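Prostulby Business Park – Unit 1512, Break Area
Housekeeping and Fire Safety Checklist
Date: 11 March 2019
Next inspection due: June

1. Aisle width, minimum 700 mm between table and partition
Result: Pass
Comment: Measured at both ends. Chairs to be pushed in after use.

2. Floor covering
Result: Pass
Comment: Carpet tiles flat, no lifted edges. One tile by the sink replaced by Olivares after the last visit.

3. Partitions
Result: Action
Comment: Two feet not leveled. Panel moves when leaned on. Windix to adjust under the existing service contract.

4. Extinguisher access
Result: Pass
Comment: Tag in date. Bracket secure.

5. Refrigerator
Result: Action
Comment: Door seal split at lower hinge side. Reading of 3 °C at time of check – acceptable, but seal to be replaced.

6. Electrical outlets
Result: Pass
Comment: No cracked covers. Kettle and toaster on separate outlets.

7. Cleaning products
Result: Pass
Comment: Flillora surface spray stored in locked cabinet, label legible.

8. Table surfaces
Result: Action
Comment: Cases and other large items are not to be stored on tables. Food, plates and cups to be cleared at the end of each shift, and condiment bottles stored upright with caps closed. Repeat of item 2 in the previous report.
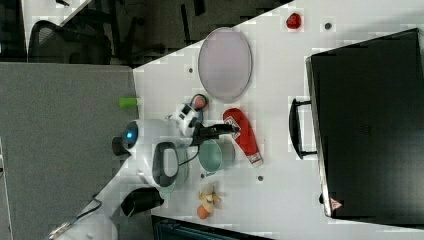 Actions under items 3 and 5 to be closed before the June inspection. Item 8 to be rechecked at the next weekly walk-through and the result entered on this sheet.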